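# Writing Down How to Hold a Bottle

When the robotics laboratory at Clurnside adopted its first handling code, the document filled two pages and dealt almost entirely with the safety of the operator. The third edition, released to partner sites on 19 April 2022, devotes most of its length to the objects.

The change reflects the work. Staff at Clurnside and at the Marulanda site record household tasks with hand-held grippers, and the recordings are later used to teach robot arms. A careless habit at the table can be repeated in every recording made that day. Under the earlier editions, each site had settled such matters for itself, and the results did not always agree.

"We had one group that capped every bottle and another that never did," said Orlando Escobar, who edited the new edition. "Both had good reasons. Neither had written them down."

The code now treats open containers as a class of their own. An open bottle must be gripped on the body and never by the neck. The operator is to keep the mouth clear of the fingers, and the pads must be inspected before each session. The square markers on the fingers must remain readable, and any marker that is scratched or stained is to be replaced before work continues.
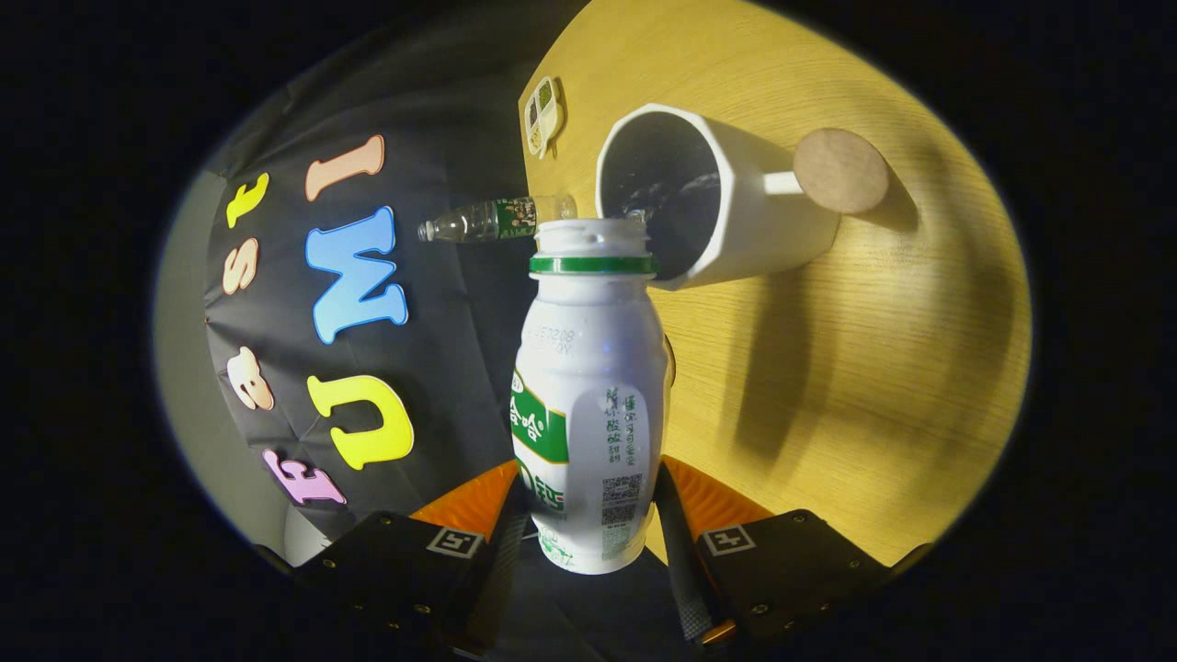
*An uncapped drink bottle held upright between the fingers of a hand-held gripper, beside a tilted mug.*

Liquids received the longest discussion. The Marulanda staff asked for a complete ban on filled vessels near the equipment. Clurnside objected that pouring is among the most ordinary things a person does in a kitchen, and that a robot trained without it would be of little use there. The final text permits liquids on the table under 4 conditions: the amount is limited, the electrical parts are kept above the work surface, a cloth is within reach, and the session log notes any spill, however small.

A further section concerns packaging. Products may be used with their original labels, but the log must record the type of container and whether it was open or closed at the start. Fedance, the firm that maintains the shared log, has added fields for both.

Not every question was settled. The Turkia site, which joined the program last August, has asked for guidance on fragile cups and on objects that roll. Those sections are marked as provisional. Mr. Escobar expects comments from all sites before they are made binding, and he has asked that each comment cite the session in which the difficulty arose.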